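Adjusting Track Tension on a Restored Tracked Carrier

April 23, 2018
Posted by Pankaj Pal
Workshop notes, Drerville

These notes cover track tension on ex-military carriers with a rear idler and a grease-filled adjuster, the layout used on most light tracked vehicles of the 1960s and 70s. They assume the vehicle is a runner, the tracks are steel with rubber-bushed pins, and the armament has been removed or deactivated under your permit. Vehicles with a screw-type adjuster need a different procedure.

A loose track will ride up on the sprocket teeth and can be thrown in a turn. An overtight one wears the bushings and loads the final drive bearings. Check tension every 90 km of road running, and again after any work on the road wheels.

Tools and materials

Grease gun with a locking coupler
Straight edge, at least 2 metres
Steel rule marked in millimetres
Ring spanner to suit the bleed valve
Torque wrench
Wheel chocks
Rags and a drain tray
Chassis grease, as listed in the vehicle manual

Step 1. Park and settle the vehicle

Choose level concrete. Gravel or turf will let the road wheels sit at different heights and the reading will be wrong. Drive forward at walking pace for two vehicle lengths and coast to a stop without touching the brakes or steering levers. Braking pulls the slack to one end of the run. Shut the engine down, leave the transmission in neutral and chock both tracks.

Step 2. Clean the adjuster

Remove the access cover at the rear of the hull side. Scrape out packed mud, then wipe the grease nipple and the bleed valve. Dirt pushed in through the nipple will score the cylinder. If the rod is pitted or the seal is weeping, stop and rebuild the adjuster first.

Step 3. Measure the sag

Lay the straight edge along the top run of track so that it bridges the lowest point. Measure from the underside of the straight edge to the top of the track shoe. On our carrier, the Goel, the working range is 40 to 56 mm. Use the figure in your own manual where it differs. Measure both sides before adjusting either one and write the readings down.

Step 4. Tighten or slacken

To tighten, lock the coupler on the nipple and pump slowly, watching the idler move rearward. To slacken, open the bleed valve one turn at most. Grease in the cylinder is under high pressure. Stand to the side, keep hands and face clear of the valve, and never remove it completely. Close the valve to the torque in the manual.

Step 5. Sort the hardware

Put pins, end connectors and nuts removed from the track into separate bins by side and position. Reject any connector with a visible crack at the radius, and replace single-use nuts.
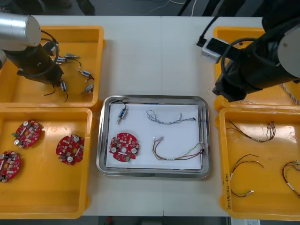
Step 6. Roll and recheck

Remove the chocks, drive forward two vehicle lengths, coast to a stop and measure again. Repeat until both sides are in range. The left and right readings should agree to within 2 mm. Refit the access covers.

If the range cannot be reached

With the adjuster fully extended and the sag still over the limit, the track has stretched through pin and bushing wear. Remove one shoe from each side, provided the manual allows it and the minimum shoe count is kept. Back the adjuster right off before breaking the track.

If the tension drops overnight, inspect the bleed valve seat, then the piston seal. We fit Levport seals, and the last set went in the previous September.

Related: Road wheel bearing service on the Gruklow trailer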